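그리퍼 비교표에서 파지력 칸을 맨 뒤로 옮기자

그리퍼를 새로 들일 때마다 같은 표를 받는다. 맨 윗줄에 최대 파지력이 있고 그 아래 스트로크, 가반 중량, 무게, 가격이 온다. 표를 받은 사람은 첫 줄부터 읽고, 대개 첫 줄에서 마음을 정한다. 나도 몇 년을 그렇게 골랐다. 지금은 이 순서가 틀렸다고 생각한다. 적어도 작은 부품을 집어 옮기고 분류하는 작업이라면 파지력은 마지막에 확인하면 되는 항목이다.

지난 몇 주 동안 우리 팀은 그리퍼 두 종을 같은 로봇 팔에 번갈아 달아 보았다. 하나는 Kustellow의 평행 그리퍼이고, 다른 하나는 Nellthorpe에서 나온 가느다란 원통형 툴이다. 팔도 제어기도 작업대도 그대로 두고 끝단만 바꿨다. 작업은 단순하다. 색과 모양이 다른 작은 블록을 나무판 위에 흩어 놓고, 색깔별로 모아 줄을 세운다. 한 종에 200회씩 돌렸다.

파지력만 보면 Kustellow 쪽이 한참 앞선다. 그런데 우리가 옮기는 블록은 3D 프린터로 뽑은 가벼운 물건이고, 두 그리퍼 모두 힘이 모자라서 실패한 적은 한 번도 없었다. 표의 첫 줄에서 벌어진 차이는 결과에 아무 영향을 주지 않았다.

실패는 다른 데서 나왔다.

옆자리의 문제

블록 하나를 빈 판 위에서 집는 일은 쉽다. 어느 그리퍼로 해도 된다. 어려운 것은 이미 놓인 블록 옆에 다음 블록을 붙여 놓는 일이다. 평행 그리퍼는 손가락이 물체의 양쪽에 있으니, 놓는 순간 손가락이 벌어질 자리가 필요하다. 옆 블록과 사이가 좁으면 벌어지던 손가락이 이웃을 밀어낸다. 줄의 첫 번째는 멀쩡하고, 두 번째에서 살짝 틀어지고, 세 번째쯤 가면 줄이라고 부르기 어려워진다.

물론 피할 방법은 있다. 손가락을 줄과 직각으로 돌려 잡으면 된다. 하지만 그러려면 손목을 매번 돌려야 하고, 모양에 따라서는 그 방향으로 잡을 면이 없다. 육각기둥은 마주 보는 평면이 있어 괜찮다. 별은 뾰족한 끝을 물거나 오목한 곳에 손가락이 끼고, 하트는 잡는 각도를 조금만 잘못 정해도 손가락 안에서 돌아간다. 원기둥은 어느 방향이든 잡히는 대신 잡을 때 중심이 조금씩 밀린다.

가는 원통형 툴은 위에서 곧장 내려오고, 옆으로 차지하는 자리가 거의 없다. 그래서 붙여 놓기가 훨씬 수월했다. 대신 접촉점이 블록 중심에서 벗어나면 자세가 흐트러진다. 힘으로 고쳐 잡는 여유가 없으니 위치를 정확히 줘야 한다. 카메라 보정이 나쁘면 이쪽이 먼저 무너진다.

이런 차이는 제조사가 주는 사양표에 없다. 손가락이 열렸을 때의 바깥 폭은 도면을 열어 직접 재야 하고, 끝단이 카메라 시야를 얼마나 가리는지는 도면에도 없다.

가림은 생각보다 큰 변수다

우리가 가장 늦게 알아챈 것이 가림이었다. 툴이 판 가까이 내려오면 그 뒤에 있는 블록이 카메라에서 일부 사라진다. 굵은 그리퍼라면 더 많이 사라진다. 인식 프로그램은 반쯤 보이는 사각형을 다른 모양으로 읽기도 하고, 없는 것으로 치기도 한다. 처음에는 인식 모델 탓을 하며 학습 데이터를 더 모았다. 데이터를 늘려도 나아지지 않다가, 촬영 시점을 팔이 물러난 뒤로 옮기자 오류가 절반 아래로 떨어졌다. 대신 한 번 도는 데 걸리는 시간이 늘었다. 카메라를 하나 더 다는 방법도 있지만 보정할 대상이 그만큼 늘어난다.

같은 팀의 Lutfa Ekanayake는 내 주장에 반만 동의한다. 현장에 나가면 어떤 부품이 올지 모르니 파지력 여유는 보험이라는 것이다. 맞는 말이다. 기름 묻은 금속 부품이나 무거운 상자를 다루는 라인이라면 파지력을 먼저 봐야 한다. 자동차 부품을 만지는 사람에게 내 순서를 권할 생각은 없다. 다만 우리처럼 가벼운 물건을 촘촘히 놓는 작업에서는 보험료가 비싸다. 힘이 센 그리퍼는 크고, 큰 그리퍼는 옆자리를 잡아먹고 시야를 가린다.

시험용 판을 어떻게 꾸리느냐도 이야기하고 싶다. 많은 시연이 블록을 넓게 띄워 놓고 시작한다. 그러면 어떤 그리퍼든 좋아 보인다. 우리는 이미 모아 놓은 줄, 서로 붙은 두 개, 툴 바로 옆에 선 것, 툴에 가려지는 것을 한 판에 섞는다. 노란 육각기둥과 하트, 초록 원기둥과 별이 맞닿아 한 줄을 이루고, 빨간 원기둥과 별은 따로 붙어 있고, 파란 블록 둘은 줄에서 떨어져 있는 식이다. 판의 나머지는 비워 둔다. 빈 곳이 넓어도 어려운 자리는 어렵다.

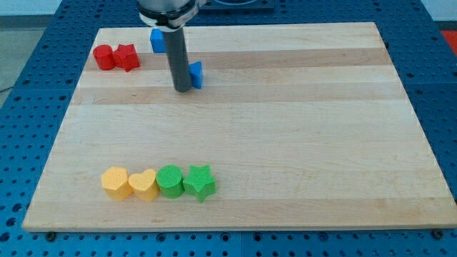

표를 다시 짠다면

내가 쓰는 비교표의 순서는 이렇다. 첫째, 물체를 놓을 때 필요한 옆 여유. 둘째, 판 가까이 내려갔을 때 카메라에서 가려지는 면적. 셋째, 접촉점이 어긋났을 때 얼마나 버티는가. 넷째, 끝단을 갈아 끼우고 다시 보정하는 데 드는 시간. 파지력은 그다음이고, 필요한 값을 넘는지만 표시한다. 넘으면 동그라미, 못 넘으면 가위표다. 숫자를 적으면 사람들이 또 큰 쪽을 고른다.

넷째 항목은 따로 적어 둘 만하다. 끝단을 바꾸면 툴 중심점을 다시 잡아야 하는데, 우리는 처음에 이 시간을 비교에서 뺐다. 한 번 하고 말 일이라고 여겼기 때문이다. 실제로는 시험 중에 끝단을 여러 번 바꿨고, 그때마다 작업대 앞에서 오전이 지나갔다. 보정 절차를 Meso라는 내부 스크립트로 묶은 뒤에야 하루에 두 종을 다 돌릴 수 있게 됐다.

반복 횟수에 대해서도 한마디 하겠다. 처음 100회까지는 두 그리퍼의 성적이 비슷했다. 차이는 뒤쪽에서 벌어졌다. 앞의 배치는 우리가 무심코 쉬운 쪽으로 놓은 탓이 컸다. 사람이 손으로 블록을 흩으면 서로 떨어지게 놓는 버릇이 있다. 나중에는 배치를 프로그램으로 뽑아 그대로 놓았고, 맞닿은 블록이 늘자 평행 그리퍼의 실패도 같이 늘었다. 짧은 시연만 보고 장비를 고르면 이 구간을 보지 못한다.

그래서 공급사에 부탁하고 싶은 것은 단순하다. 최대 파지력 옆에 손가락이 열렸을 때의 바깥 폭을 적어 달라. 시연 영상을 찍을 때는 블록 두 개를 붙여 놓고 그 옆에 세 번째를 놓아 달라. 우리는 2월에 손가락 폭을 줄인 평행 그리퍼를 다시 시험한다. 손가락만 얇게 깎아도 옆자리 문제가 많이 풀린다면 내 순서표에서 첫째와 셋째는 자리를 바꿀 수도 있다. 파지력은 그때도 다섯째 줄에 둘 것이다.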